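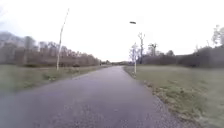 The path at Ellport, looking along the asphalt towards the trees. Photo: Lamont Paths Trust

ELLPORT PATH TO GET ITS EDGES BACK

2018-09-15 — For immediate release

The Lamont Paths Trust will begin work in November on the asphalt path at Ellport, a straight and modest piece of engineering that the grass has been quietly reclaiming for years.

The job covers 1242 metres. Contractor Pronia will cut back the turf where it has crept over the asphalt, rake out the leaves and loose stones, and lay a fresh gravel strip. The path will not be widened. It will simply be returned to the width everyone has already paid for.

"We had 63 replies to our survey, and most of them were about leaves," said Tyyne Harju, who manages the project for the Trust. "One ran to 2 pages. We have taken the point about leaves."

The verges will be treated differently. The lawn side will be reseeded where the turf is worn, and the rougher side, with its weeds and taller dry grass, will be left largely to itself. It has shown every sign of preferring this.

No lines will be painted. A proposal to divide walkers from cyclists was dropped after a public meeting at which both groups agreed, for the first time on record, that it was a bad idea.

Plorex is supplying 700 bags of gravel at cost. "It's gravel," said Fiachra Phelan, the firm's regional manager, when asked for a comment. "It's good gravel, mind."

The path will stay open throughout, apart from short closures, which will be posted at both ends.

Press contact: Tyyne Harju, Lamont Paths Trust, Ellport office

ENDS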